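Cell check before recording, folding set, Gadgate
2020-09-08

Target for this block is 200 folding examples. Go through the list before the first one and again after any stop.

**Power and mounting**

- [x] Emergency stop pressed and released, both arms drop out. *OK.*
- [x] Base plates tight on the rail. *Left one took a small turn with the hex key. Check again next time.*
- [x] Controller boards seated. *OK.*
- [ ] Spare fuse in the drawer. *None. Ask Urquhart for a pack.*

**Cables**

- [x] Cable has slack at full reach, both sides. *OK, but the left one hangs low at the base. Keep sleeves and lanyards away from it.*
- [x] No rubbing at the elbow joints. *OK.*
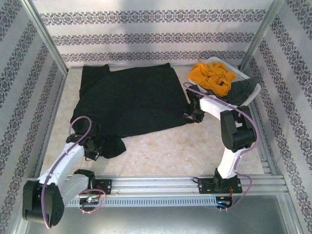

- [x] Arms return to rest without touching each other. *Run 3 times at low speed, no contact.*
- [x] Grippers open and close fully. *Right one is slower than in July -- logged, not a reason to stop.*

**Recording**

- [x] Zamunel logger running, clock matches the cameras. *OK.*
- [x] Disk space. *Enough for the block.*
- [ ] Bad examples marked at the time. *2 from the last block were left unmarked and went into the training set. They have to come out before Ulen starts the next run.*

**Garments and floor**

- [x] No pins, badges or loose buttons. *OK.*
- [x] Floor panel flat, nothing under the cloth. *OK.*
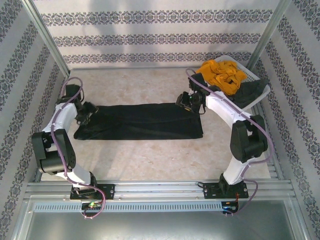
Operators should start each example from a different lay of the cloth. The last set was too neat and the model did badly on anything with a turned-under corner. A left end folded under a little, as with the black cloth here, is fine and should be kept in. Don't reach in to straighten it while the arms are live. The basket stays in the back right corner, and the right arm passes close to it, so push it well back before starting.

**Result:** passed with 2 open items, fuse and unmarked examples. Recording may go ahead.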